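Wed 17 November

**The Ruddock Traverse: an account of nine days on foot between Purnurport and Undau**

The following account is intended for readers considering the Ruddock Traverse in the coming season. It records the route as it was walked by the author in March, in the company of a guided party, and it sets out such observations on preparation, lodging and safety as may be of use. Prices are omitted, as they change from one season to the next and the operator publishes its own.

## Reasons for choosing the route

The author had walked for many years in lower country and wished to attempt a longer crossing with some altitude but without technical climbing. The Ruddock Traverse meets that description. It covers 87 miles from the harbor town of Purnurport to the valley settlement of Undau and crosses one high pass, the Piklow. No rope work is required. A reasonable level of fitness is required, and the operator's literature understates this. A walker who can manage six hours on uneven ground for several days in a row, carrying a light pack, should be comfortable. A walker who can do so only once should spend the winter preparing.

The decision to travel with a guide was made on account of the river crossings between the third and fifth days. The maps available to the public show the fords in their summer positions. In March the water is higher, and the usual crossing points are moved upstream by the local guides after each period of heavy rain.

## Arrival and preparation

Purnurport is reached by ferry. The service runs once a day in the early season and is frequently late. The author recommends arriving two nights before departure, as the party will not wait for a delayed boat, and the operator's terms are clear on this point.

The town offers adequate supplies. Fuel canisters, dried food and basic repair items are sold in the store opposite the ferry office. Footwear should not be purchased there, as the range is small and new boots are unsuitable for the first day, which is long and almost entirely on stone.

On the evening before departure all members of the party were asked to lay out their equipment for inspection. The guide removed a considerable quantity of it. From the author's own pack there were taken one pair of jeans, a hardcover book and a second towel, all of which were stored in Purnurport and returned by carrier at the end of the trip. The limit for a personal pack was 26 pounds including water. The author's weighed more than this before the inspection and 23 after it, and at no time during the walk was any of the missing equipment wanted, with the possible exception of the book. 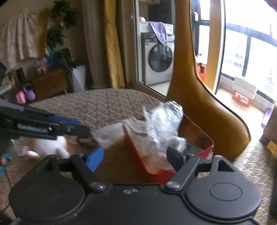 Particular attention was given to rain clothing. Each member was required to show a waterproof jacket, waterproof trousers and a pack liner. A pack cover alone was not accepted. The reasoning was sound: on the fourth day the wind removed two covers within the same hour, and neither was recovered.

## The first three days

The route leaves Purnurport by the old quarry road and climbs gradually to the edge of the moor. The first day is the longest of the nine by distance. It is also, in the author's opinion, the least interesting, and walkers should not judge the traverse by it. The quarry road is hard underfoot, there is no shade, and the view is restricted to the road itself until the final hour.

The second and third days are of a different character. The path crosses open moorland on turf, with the sea visible behind and the first of the high ground ahead. Lodging on both nights was in stone huts with sleeping platforms and a common stove. The huts are clean. Mattresses are provided, but bedding is not. Earplugs are strongly advised.

Meals were cooked by the guides and were plentiful. Breakfast consisted of porridge, bread and hard cheese. The evening meal was a stew on seven of the eight nights. On the remaining night it was a soup, which several members of the party considered to be the same dish with additional water. No one left the table hungry.

## The river section

The crossings were the part of the traverse that had caused the author the greatest concern in advance. There are four of them. Three were below the knee and presented no difficulty. The fourth, on the morning of the fifth day, came to the upper thigh and was crossed in groups, facing upstream, with arms linked and pack belts undone.

The water was extremely cold. Those who had brought separate crossing shoes were able to continue the day in dry boots, and those who had not were visibly uncomfortable by the midday halt. A light pair of sandals with a closed heel is sufficient for the purpose. Open sandals are not – the current will take them.

The guides' conduct at this crossing was excellent. One member of the party had become anxious and asked to turn back. She was not hurried. The leader crossed with her separately after the others had reached the far bank, and the start of the afternoon's walk was put back accordingly.

## The Piklow pass

The sixth day begins before dawn. The intention is to reach the top of the pass by midmorning, before the cloud that usually gathers on the western side. The ascent follows a series of switchbacks on loose gravel and then a broad, gently rising shelf. Walking poles are of real benefit on the gravel and of none on the shelf.

Snow was lying on the final part of the climb. It was firm and a track had already been cut. Light traction devices were carried by the guides and distributed at the snow line. Members who had brought their own found that these fit better.

The author had expected to be moved by the view from the pass and was prepared to write at length about it. In the event the cloud arrived early. Visibility at the top was the length of the party, and the halt was kept short. The author's principal memory of the Piklow is therefore of the sound of the wind over the cairn and of a very great happiness at having arrived there, which was unexpected in its strength and lasted for most of the descent.

The lodging on the far side is a proper guesthouse with heated rooms. It was at its long table that evening, with boots stuffed with newspaper along the wall, that the party first spoke together for any length of time. Conversation on the preceding nights had been limited by fatigue. The subject, which occupied nearly two hours, was whether the traverse ought to be walked in the opposite direction. 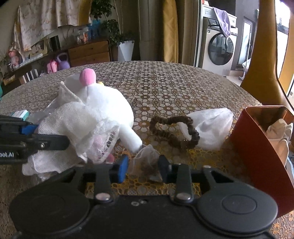 Undau to Purnurport was the better way to do it, one of the party maintained, with the pass out of the way by the fourth day and the sea to walk toward at the end. Another replied that she would not care to finish nine days of walking on the quarry road for any view in the world. The guides, when consulted, said that the southbound direction is offered late in the season, that fewer places are sold for it, and that those who choose it are generally walking the traverse for the second time.

The author inclines to the northbound direction. The descent from the Piklow toward Purnurport would bring tired legs onto the loose gravel, and the climb from the guesthouse side is steeper than it appears on the map.

## The descent to Undau

The last three days are gentle. The path follows the river through pine forest, with frequent small bridges in good repair, and the hours are short enough to allow for a rest in the early afternoon. Birdlife is abundant. Cell phone reception returns on the eighth day, and the effect on the party was regrettable, with most members walking the remaining distance some way apart.

Undau itself is small. There is a public bathhouse, which should be visited, and a bakery, which closes at noon. A bus leaves for the railroad station each morning except Sunday. The party was met at the bridge, and each member was given a printed certificate with the date left blank for the holder to complete.

## Practical recommendations

- Book the ferry before the trek. Its places are fewer.
- Carry cash for the huts. Card payment is accepted only at the guesthouse.
- Bring crossing shoes, a pack liner and one complete set of dry clothing that is never worn outdoors.
- Cut toenails well before the descent from the pass. Two members lost a nail each.
- Confirm with your insurer that guided walking at altitude is covered. A standard travel policy may exclude it.

## Assessment

The organization of the traverse was of a high standard. Communication before the trip was slower than it should have been, with one inquiry regarding dietary needs left unanswered until the day of arrival, although the kitchen then dealt with the matter competently. The daily briefings were clear and punctual. The equipment list would benefit from revision, as it still includes a compass for each member while making no mention of shoes for the rivers.

The author has reserved a place for the late season, southbound, and will report on the quarry road in due course.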